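2 min read

November, evening. Continued with the hall closet. Shelf spacing measured again at 300 mm, so the tall bins will not go in upright and the Sodora organizer goes back to the store. Kept the Pluner label tape. Wrote labels for the top two shelves and left the others blank until the contents are settled.

Paper goods are sorted by size, largest at the back. The blue box with the stars and the quilted pink heart went on the list under "decorated, keep." It has a small metal clasp at the corner, so it is entered with the clasped boxes. The pink scalloped border makes it easy to find by color, and I did not give it a label.
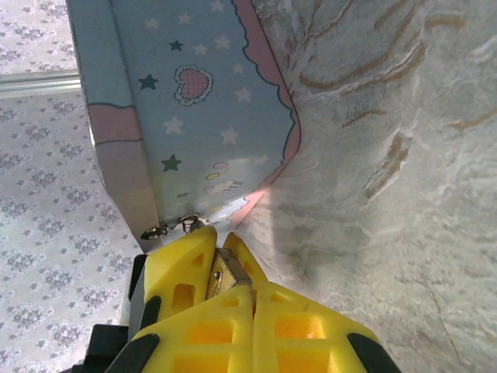
Balakrishnan Sastry thinks printed boxes should be kept for gifts and that storage should be plain, all one size, and stackable. He would put everything in the closet into Wavinell cartons and number them. I priced that at lunch: 44 dollars for a set, lids separate. His argument is that odd sizes waste shelf depth. I agree on the depth. I do not agree on the numbers, which need an index, and the last index was lost when we moved the desk.

Left the matter open. Moved the batteries to the kitchen drawer and the spare bulbs to the second shelf, left side. The door still rubs at the top hinge. Tightened 4 screws, small improvement. If it rubs again I will plane the edge.

Remaining: wrapping paper, the Chowdary lamp manual, one bag of cords. Stopped at 9:40 p.m.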